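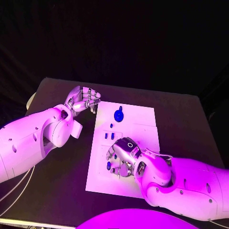
September, by Eirini Karras

I've spent the better part of a month comparing end effectors for our bench at Hebden, and I've come around to an opinion that's going to annoy half the people I work with: most of us should stop shopping for hands and start shopping for wrists and controllers.

Let me back up. We had three setups on trial. One was a plain two-finger gripper from Clultulo, the kind you could explain to your grandmother. One was the Plutasine four-finger-and-thumb hand, all segmented links and little metal joints (gorgeous thing, I'll admit it!). The third was the same hand run through a different controller, the Stedelano box, which costs less and looks like a car stereo.

Our test was a white control panel lying flat on the table. It's got a blue knob with a short handle sticking up, a peg, a couple of switches sitting side by side in a little raised frame, and a blue oval button farther down. You'd think the knob would be the hard part. It wasn't, not for anybody. The simple gripper pinched the handle and turned it all day long. What killed us was the pair of switches, because they sit so close together that a fat fingertip wants to take both.

We ran 100 tries per setup on the left switch alone. The Clultulo gripper got 98 of them. Yes, the cheap one. The fancy hand on its own controller knocked the neighboring switch 17 times, and I sat there on a Thursday night eating cold noodles and taking it personally. Then we swapped in the Stedelano box, same hand, same fingers, same panel, and the misses dropped to two. So was it ever the hand? I don't think so. The old controller was closing the fingers a hair before the wrist had settled, and you can't see that by squinting at it, believe me, I tried.

Now, I'm not saying buy pinchers and go home. Two hands on one panel is a lovely way to work, one bracing the board while the other pokes at it, and a gripper makes a lousy brace. Ours kept pushing the panel around like a kid with peas. With fingers you can spread the load out, and the board stays put. That alone might be worth the money to you, depending on what you're doing.

But if you've got a budget for one upgrade this year, please look at the timing in your controller first. Log the wrist and the fingers on the same clock. It took me an afternoon, plus a second afternoon to find the cable I'd unplugged during the first one.

Comments

Danai Konstantinidis: Same story with our switches, except we blamed the camera for two weeks. Did you try slowing the approach on the old controller?

Eirini Karras: We did! It helped some, but the whole run got so slow I gave up on it.

benchrat107: Still team pincher. 98 is 98.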